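# Musteck wrist-view grasp kit

I've been selling the Musteck kit in one form or another since April, and the question I get most is what's in it that you couldn't cobble together yourself. Fair question! The short answer is the training recipe. The parts are nice parts, but the method is what you're paying for, so I'm going to spend most of this page on it.

The kit is a small camera mount, a pair of soft gripper fingers, a calibration card, and the Trorus software license for one workstation. You bring the arm. It bolts to the usual round tool flange (adapter plates are on the accessories page) and everything runs off a single cable down the forearm, which I like because I've snagged enough cables for one lifetime.

**How the method works**

Most of the grasping setups I used before this one had a camera on a post somewhere, looking at the whole table, and a lot of fiddly math to work out where the hand was. We threw that out. Trorus only ever sees what the wrist sees. You drive the arm by hand through the pick you want, the software records the view and the finger opening together, and the policy learns to go from one to the other. There's no object model and you don't have to measure your table.

The trick — and this is the bit we wrote up — is that we train on the approach a lot harder than on the close. We take each demonstration and weight the last stretch before contact down, which sounds backward, I know. In our tests the policies that stared too hard at the final moment got very good at closing and pretty bad at arriving in the right place. Flip the weighting and the arm lines itself up better, and the close mostly takes care of itself.
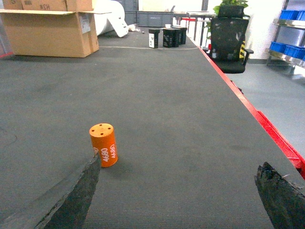
Cylinders are what we tested on the longest, and I'd suggest you start with them too. They look easy. They have no front, though, so the policy can't lean on a nice flat edge to tell it which way to turn, and a small error sideways means one finger arrives early and shoves the thing over. Printing helps more than I expected. On an orange one with 4680 repeated in white up its side, plus those four little holes in the lighter top, the camera has something to hold on to from a distance and from close in, and you can leave the boxes and crates at the far end of the table where they are. Plain gray ones took more demonstrations. I wouldn't begin there.

**What we measured**

We ran 1000 picks with the arm starting from random positions over the table, using a policy trained on 80 demonstrations. I'll put the full table in the download, misses included. The useful finding for most buyers is that demonstrations past that point helped very little unless the background changed between them. So move your clutter around! Shift a box, drag a chair over, open the blinds. It costs you nothing and it did more for us than another afternoon of careful, identical picks.

We also tried the same recipe with the Skekis fingers, which are stiffer and narrower. They work, but you'll want to record fresh demonstrations with them. Swapping fingers on an already trained policy went badly for us both ways.

**Before you order**

- Fingers come as a set of 2 and are meant to be replaced. Check the tips often if your mat has a ribbed surface.
- The license covers one workstation. Labs with several arms should look at the Tejada bundle.
- Clear parts and mirror-shiny parts aren't supported yet. I'm working on it.

Current software was posted 21st July. If you have an older mount it'll still fit, just rerun the calibration card before your first recording session.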